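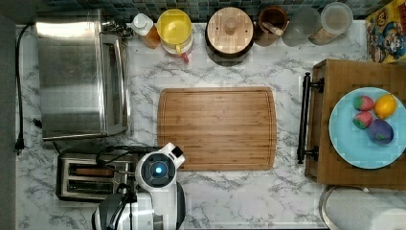 Lirden flats told to clear the worktops, or at least discuss it

31 Jul 2023

Residents of Evangelista House in Lirden have been given until the end of August to agree on what may be left out on their kitchen worktops, after a letter from the letting company that many of them read standing up, next to a toaster.

The letter, sent to all 109 flats in the building by Jorard Lettings, says that worktops should be "kept substantially free of items when not in use". It does not say what "substantially" means. Residents have spent the past fortnight supplying their own definitions, mostly in the lift.

At issue are the kitchens put in during last year's refit, which were generally thought to be the best thing about it. They have white marble-patterned worktops with grey veining, and behind them a strip of small tiles in teal, blue and grey. The brochure showed the worktop with a bowl of lemons on it. Few tenants seem to have bought the lemons. They have bought countertop ovens.

The ovens are there for a simple reason. The refit gave each flat a hob, a fridge and a good deal of drawer space, but left the choice of oven to the tenant, in what the brochure called a "flexible cooking zone". The flexible cooking zone is the bit of worktop by the wall. The larger stainless steel models take up most of it, and once the toaster has been tucked in alongside and a chopping board laid down next to that, dinner has to be made in the remainder.

Jorard says its concern is with heat, flexes and the surface itself, which it describes as "a premium finish requiring considerate use". Tenants who place a hot tray directly on it can be charged £300 for a repair. Three paragraphs of the letter deal with flexes, which should be "managed" and should not hang over the edge of the counter. A fourth paragraph deals with crumbs.

Amirul Saragih, whose kitchen is on the second floor, accepts most of this and objects to the rest. He moved in with a large oven, a two-slot toaster and a wooden board that he oils on Sunday evenings, and he would like to know where the company imagines he should put them.

"They want the oven in a cupboard," he said. "I measured the cupboard. Then I measured the oven. Then I had a sit down."

He has since written back to Jorard with the measurements, and received a reply thanking him for his enquiry about parking.

Mr Saragih is not against tidiness, and was keen to have this reported. He wipes down twice a day. He keeps his bottles together at the back, by the tiles, and believes that a chopping board with a juice groove should be considered part of the worktop for legal purposes, as it mostly protects the thing the letter is worried about. He does admit to the flexes. The sockets in the flats are all at one end, and anything with a plug migrates towards them.

"You start with everything nicely spaced out," he said. "By Thursday it's all in the corner having a meeting."

A page pinned up by the ground-floor post boxes invited neighbours to list what they regarded as essential. It had to be replaced twice. Entries on the current sheet include kettle, toaster, oven, rice cooker, other rice cooker, the nice salt, and a radio, beside which somebody has written "why". A child has added plastic vegetables, and a second hand, clearly adult, has ticked them. Toy food gets everywhere in Evangelista House, several parents confirmed, and nothing in the letter says whether a felt carrot counts as an item.

The row has been good for one local business. Ulus, the kitchen shop on the corner of the high street, has filled its window with wall rails, flex clips and shelves that stand over a toaster, under a hand-lettered sign reading SUBSTANTIALLY FREE. It isn't clear whether this refers to the worktops or the prices. The flex clips come in packs of 5 and had sold out by Saturday lunchtime. Staff said the over-toaster shelf was also moving well, although they have been advising people not to put one over a toaster, which gets hot at the top.

That advice was repeated by most of those we spoke to and is perhaps the one point on which everybody agrees. A countertop oven wants clear space on all sides and nothing stored on its lid, however inviting a large flat metal lid may be. A toaster wants nothing hanging above it. Neither should be put away warm. One tenant on the fourth floor, who asked not to be named in connection with a tea towel, said she had learned this in her previous flat.

There is also the matter of what a tidy worktop is for. Several of the older residents remember the previous kitchens, which had a brown laminate surface that could not be harmed by any known means, and on which people left whatever they liked for thirty years. The new one is agreed to be far handsomer. It shows every tea ring. One couple have covered theirs with an oilcloth printed to look like marble, and say it has come up very well.

Jorard manages 469 flats across the town and says the same letter will go out to its other buildings in due course. Asked whether it had considered cupboards deep enough to take an oven, the company said that storage had been "designed around contemporary lifestyles" and that it welcomed feedback. Asked whether a chopping board was an item, it said it would come back to us. It did so the following afternoon, to say that a chopping board in use was not an item, and that a chopping board not in use was. It had no guidance on how long a board might rest between onions.

Inspections are not planned, the company added, beyond the usual yearly visit, for which tenants get a week's notice. Past experience suggests a week is plenty. Mr Saragih reckons he can have everything on his worktop in the bath within ten minutes, and has offered to lend his neighbours the technique.

A meeting for residents will be held in the ground-floor laundry room on the second Wednesday in August, at 7pm. Those attending are asked to bring their own chairs, and to use the side door, as the front one is being painted. Suggestions about the wording of the new rule can be left in the box by the post boxes before then. Tea will be provided, subject to somebody finding a place to plug in the kettle.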